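Ticket: Audio guide loops dropping out, Brutalbridge biennial
Opened: 07/02/2007
Site: Clendosley Gallery, upper rooms
Status: Open, waiting on supplier

Right, starting this one fresh as the old ticket had got so long I couldn't find anything in it.

The problem, for anyone new: the sound pieces in the upper rooms keep stopping part way through. You put the headphones on, you get the artist reading her letters for a bit, then silence, then it jumps back to the beginning. Room 4 is the worst. The piece in there runs 39 minutes and I don't think a single visitor has heard the end of it (I certainly haven't, and I've tried!).

First thing I did was swap the players over. The one from Room 4 went into Room 2 and the Room 2 one came up to Room 4. Room 2 carried on fine all morning with the "bad" player. Room 4 stopped after 12 minutes with the "good" one. So I'm happy it isn't the player, whatever Lurton support told us on the phone.

Next I tried a new memory card. Copied the file across again from the master disc, checked the size matched, put it in. Same thing, stopped after 12 minutes. I did get quite excited about it being the same number twice, but the third go it went at a completely different point, so that was the end of that theory.

Then headphones. Changed both pairs, no difference. I also had the plinth open to look at the wiring and it's a lot tidier in there than I expected – someone has labelled everything, bless them.

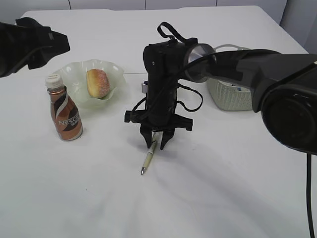 Black gripper over the white tabletop, grey panelled wall behind.

Lurton rang back after lunch. They now say it could be the power supply "sagging" and want me to plug the player straight into the wall for a day. I can't really do that while we're open as the cable would have to go across the doorway, so I did it after closing instead. It played right through, twice. First time ever! I nearly sat down on the floor and listened to the whole thing.

So it looks like the power strip under the plinth. It's one of the Cheetham ones we bought in for the show, and it feeds the player, the reading lamp and the little projector that throws the titles up. I unplugged the projector and left the rest on the strip, and the sound stayed up for the hour I was able to wait. Plugged the projector back in and it went off almost straight away.

What I haven't worked out is why Room 2 is all right, as it has the same strip and the same lamp. It hasn't got a projector though, so maybe I've just answered my own question.

To do:
Get a second strip for Room 4 so the projector has its own. I've asked for one.
Ask Lurton if the players can be set to carry on from where they stopped, at least until we're sorted.
Put a sign up. We've printed 3,000 leaflets saying the recordings play in full, so people do come to the desk and ask.

Update: Lurton say no to the carrying on bit, it always goes back to the start after losing power. Strip not here yet. Projector is off for now and the titles are on a sheet of card by the door, which the artist has been told about and isn't thrilled with. Leaving this open.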